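Search this manual

Gilance Backdrop Kit: Set-Up Guide
Section 2. Hanging the cloth and putting up the letters
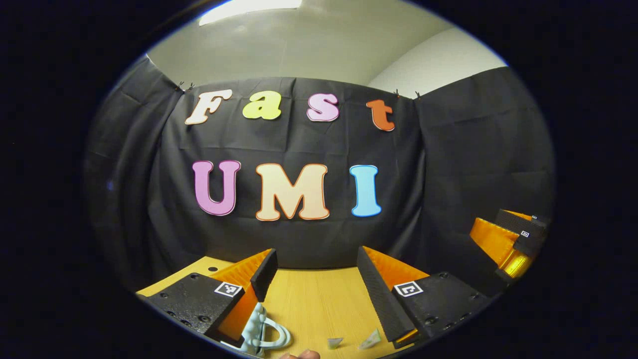

Read the whole section once before you clip anything. Table goes in first, cloth second, letters last. People who pin the letters with the cloth flat on the floor end up doing it over once it's hung, the cloth drops and everything shifts.

What you need
- Black cloth panels, from the long bag
- Small binder clips
- Foam letters, both bags
- Pins, short ones
- Tape measure
- Step stool. Not a chair.

Missing something? Ask Natalina Pace in the supply room, ext. 317. Cloth panels are part no. 123 on the order form.

2.1 Table

1. Table in place before the cloth. Leave enough gap behind it to get your arm down.
2. Wipe the top. Let it dry. Wood tops mark if you leave the rag sitting on them.
3. Check it doesn't rock. Fold of card under the short leg if it does.

NOTE: If your table has a cable hole, turn it so the hole is at a back corner. Keeps it out from under your work.

2.2 Cloth

1. Shake the panels out. Outdoors if you can, black shows every bit of lint.
2. Find the hemmed edge. That's the top.
3. Middle panel first. Lay it over the top rail and clip near one end, then near the other. Pull gently between the two.
4. Add a second clip beside each of the first ones. One on its own slips, specially with the weight of the foam.
5. Side panels next. Overlap the middle by a hand's width and bring them around toward you so they wrap the sides of the table.
6. Step back to where you'll be sitting. Look for gaps where the wall shows thru.

Some sag along the top is fine. So are soft folds. Don't iron the cloth while it's hanging, Gaetano Negri scorched a panel that way in April and we're still short one.

CAUTION: Do not lean on the rail to reach the far clip. Get down, move the stool, get back up.

CAUTION: Keep cloth well clear of ceiling lights and heaters.

2.3 Letters

Short words work best. Two rows is the most the middle panel will take. If one word is in small letters and the other in capitals, capitals go on the bottom, they're bigger and heavier.

1. Lay out the words on the table first. Spell it out loud. Really.
2. Pick the colors now. Pale ones and brights read well on black. The dark blues and browns get lost, save those for the cream cloth.
3. Top row: pin the two end letters, then fill in between. Keep clear of the clips.
4. For an arch, set the end letters a little lower and the middle ones a little higher. Do it by eye.
5. Bottom row: find the middle of the top row, put your middle letter under it, work outward. With an even number of letters, start with the two either side of center.
6. Pin from behind, through the cloth and into the foam. Two pins on the big letters. Stop before the point comes out the front.
7. Tilt a letter or two if you like. The rounded ones look stiff dead straight anyway.

NOTE: Leave 18 inches clear between the bottom row and the table top if you plan to stack things on the table. Less is ok for flat work.

CAUTION: Count pins out, count pins back in. Check the table top and the floor under it before anyone sits down.

2.4 If something's off

Letter droops: pin is too low. Move it up to the top third of the letter.

Cloth slides off one end: clip has hold of the hem only. Unclip, take a bigger bite, clip again.

Row looks crooked but measures straight: it's the sag in the cloth. Go by how it looks.

Foam dented: leave it flat overnight, no weight on top. Most dents come out. Deep ones dont.

Lint everywhere: damp hand, wipe downward. Tape also works but pulls at the weave.

2.5 Taking down

1. Letters off first, bottom row then top. Pull the pin, not the foam.
2. Letters back in their bags flat, small ones and capitals kept apart.
3. Side panels down, then the middle. Hold the cloth with one hand as you release the last clip.
4. Roll the cloth on the tube. No folding.
5. Clips in the tin, lid on.

Changes to this section go to Morena Sala. Packing the kit for the van is in Section 3.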